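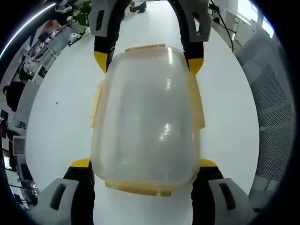
Figure 1. Translucent container with side clips, held by the yellow fingertips.

Varero Household Tasks Project
Progress report to the Fornilbridge fund
Prepared by Tumaini Mollel, 2023-04-28

1. Where we are

The question you funded us to answer is whether a machine can do ordinary kitchen and stockroom chores well enough to be worth buying. Our answer at this stage is: some parts of some chores. Food containers have taken up most of our time since March. They turn up in homes and in shop back rooms, and they are harder to handle than they look.

We now have 2000 recorded demonstrations done by people with hand-held grippers. Of these, 397 involve clip-lid containers. Gobnait Mac Carthaigh has checked that whole group and set aside 26 where the tracking was too poor to use.

2. Containers

Clear and frosted plastic is still the main problem. The table shows through the walls and the highlights shift with every small movement, so the software is often unsure where the edge is. Coloured rims help.

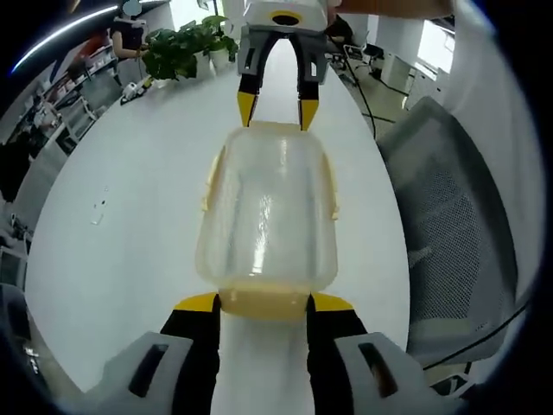
Figure 2. Container lengthwise on the oval table, latch flaps folded out, second gripper at the far end.

The side latches are the next problem. A person opens one with a thumb and hardly looks. Two plain fingers have to come in at the right angle and push, and if the container isn't held firmly it slides away. For this reason we have moved all latch work to two grippers, one to hold and one to work the clip.

We ran 64 trials on the Nater arms using the trained software. Picking up a closed container is now dependable. Opening a latch isn't – the arms manage it on stiff containers and mostly fail on soft ones, where the wall gives before the clip does. Speed is well behind a person in every case.
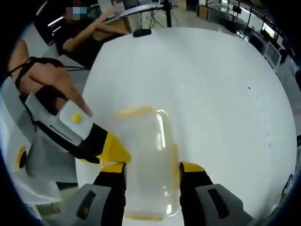 Figure 3. Container held upright, with the second gripper at its left side.

3. Other chores

Folding tea towels is on hold until the container work is finished. Shelf facing at the Vieira shop went ahead with boxed goods only. Staff there found it useful outside opening hours and in the way during them. We haven't tried jars or anything in bags.

4. Spending and changes

Spending is within budget. We would like to move the unspent travel money to replacement fingertips, as the pads wear faster than planned. Please let us know if this needs a formal request.

5. Next period

– Record more demonstrations with soft-walled containers.
– Repeat the latch trials under dimmer light.
– Agree with Vieira on a second visit.

A home trial is still in the plan, but we don't recommend setting a date for it yet.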